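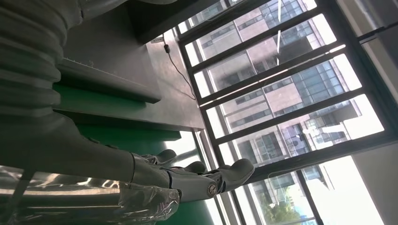 Figure 2. A dark gray bench top near the windows, with green side panels. Clear, crinkled plastic wrap in the foreground picks up the window light.

4. The bench by the windows

4.1 Setting and how we came to it

When we first arranged to spend time in the Dunico assembly room at Grinivari, our plan was to write mainly about storage: where parts are kept, how far people walk for them, and what happens to the small things that have no proper drawer. We did collect that material, and it makes up most of Section 3. But the longer we sat in the room the more our notes drifted toward the benches themselves, and to one question in particular that the people working there kept bringing up over coffee, which was how to see what they were doing when the sun came in. The present section grew out of those conversations, and we are grateful to everyone who put up with our going back to the same few feet of floor again and again.

The room is on the upper floor of the old Pumphrey building and has windows down one long side. The benches stand in 2 rows, and the row nearer the glass is by common agreement the good one. People ask for it when they start. It is brighter, it is closer to the door, and in September, when most of our visits took place, it is warm until late in the day. It is also the row where nearly all of the complaints about glare come from, and we found it rather charming that hardly anyone saw a conflict between the two. One assembler told us she would sooner squint than move -- and then spent several minutes showing us how she squints.

4.2 Surface and color

The bench tops are dark gray and flat, and the sides of the workstations are a muted green. This combination was in the room before any of the present staff, and we could not trace who chose it. Opinions on the gray are mixed. Those who like it say that a dark top is restful and that pale parts stand out against it, so that a dropped washer or a bit of clipped tie is found quickly. Those who dislike it say much the same thing from the other side: everything shows. Specks show, and so do smudges and the marks left by a sleeve. A few of these can be seen in Figure 2, and they are quite ordinary for a surface in regular use. In our diary we recorded wiping as a distinct activity only when a person stopped other work in order to do it, and even by that narrow rule it turned out to be one of the more frequent entries for the window row.

The green drew far fewer remarks. Most people had to be asked about it directly, and a good number of them looked down before answering, as though to check. Still, when we laid out color cards and invited the staff to choose a side panel for an imagined new bench, green came back as the favorite, with the comment that it was "calm" or simply that it was "what a bench is." We would not want to build very much on this. Familiarity is a strong influence in exercises of this sort, and our cards were small and printed on glossy stock.

4.3 Sheeting and the problem of bright spots

We had expected the windows themselves to be the main source of discomfort, and had brought a light meter with that in mind. What people described, though, was a different trouble, and a more local one. Clear plastic wrap is used freely in the room. It comes in on deliveries, it is laid over things to keep dust from them, and it tends to stay nearby once it has been loosened. Smooth sheeting gives back a single broad reflection, which a person can usually avoid by leaning to one side. Crinkled sheeting is another matter. Each wrinkle turns a little piece of the surface toward the light, and the result is a scatter of small white highlights that seem to shift whenever the head does. The wrap in Figure 2 shows the effect well, all the more so with the dark bench top behind it.

The contrast deserves a moment's attention. A highlight that would hardly be noticed on a white tabletop becomes the brightest thing in view when everything near it is gray or shaded. The window row has a further complication in that there is a dark beam overhead, and the area under it falls into shadow while the light from the side remains strong. Someone working at this position therefore has deep shade, a mid-gray top, and hard white glints all within easy reach of the eye, and moves among them many times in an hour. Several people spoke of feeling tired by mid-afternoon and put it down to the sun. We think the wrap may share the blame, though our evidence consists of what they told us and what we saw over their shoulders, and a proper measurement of eye strain was beyond our means.

4.4 What was tried

With the agreement of the shift lead we made 2 small changes, each kept in place for 14 working days. The first was to swap the clear sheeting in the window row for a frosted kind, cut from a roll the stockroom already had. The second was to leave the clear sheeting as it was but to set out a shallow open tray, which the staff named the Alby after the supplier's label on its side, so that loose wrap had somewhere to go as soon as it came off. No instruction was given about the tray beyond saying that it was there.

The frosted sheeting was liked for its softness to the eye and disliked, quite firmly, for everything else. People want to see what is under a cover without lifting it. By the end of the period some had begun folding back the corners, and one had cut a neat little flap, and we came to feel that the comfort gained was being paid for in handling. The tray fared better. It was filled, emptied, borrowed for other purposes, returned, and filled again, and the entries for "moved wrap out of the way" in our diary became noticeably less frequent. When the period ended we offered to take the tray away and were told, kindly, to leave it alone.

4.5 Remarks

We are aware that a room with one row of windows and one habit of wrapping things is a narrow base, and readers with larger sites will have their own arrangements. Our entries were also made by hand, by observers who grew fond of the place, and the last of them, dated 03/08/2019 and written on a return visit, is frankly more of a thank-you note than a record. Even so, we would suggest that studies of bench lighting pay some attention to the temporary materials lying about a workstation as well as to its fixed surfaces. Lighting surveys are commonly carried out over cleared benches, with the covers and packaging put away, and the glints that our participants complained of would not appear in such a survey at all.

The question of whether a lighter bench top would help remains open. The staff were divided, and a sample panel in pale gray is to be fitted at one position in the window row, next to a dark one, so that the same hands can use both through a full change of seasons.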